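Home | News | Guides | Forum | Fleets | Log in

Skerkance patch moves ship insurance, haulers not happy 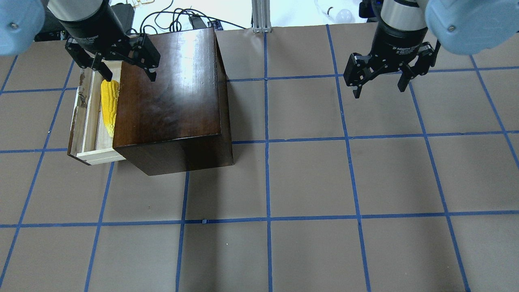
Jul 10, 2020

The summer patch for Skerkance went live this morning after two delays, and the big change is what happens when your ship gets blown up. Until now you paid a flat 855 credits, waited a bit and picked up a new hull at whatever port you last docked in. Gone. Replacements now only turn up at your home port, and the fee goes up with the size of the ship. Light freighters pay 1,000, anything with a second cargo deck pays 1,190.

Cargo still isn't covered. Plenty of people asked for that in the June test, no sign of it.

Evlow, the studio behind the game, says in the patch notes that fights round the outer stations had "stopped meaning anything" with the same ships coming back over and over. Fair point if you've ever tried to hold Koskela on a weekend. Less fun if you haul ore for a living and home is 3 jumps away.

The forum thread was already very long by lunch. Pirates mostly pleased. Haulers mostly not, a few saying they will move there home port to Koskela and sit tight. Moving is free until the next patch, after that there's a charge, amount not given yet.

Also in: new docking music, a fix for the map freezing when you zoom out, and the Prandoment, the long grey survey ship from the old story missions, can finaly be bought. No guns on it. Nice big windows though.

Servers were down again for a short while this afternoon, back up now. If your ship is showing at two ports, log out and in again before you undock.

We use cookies to keep you logged in and to count visits. OK | Cookie settings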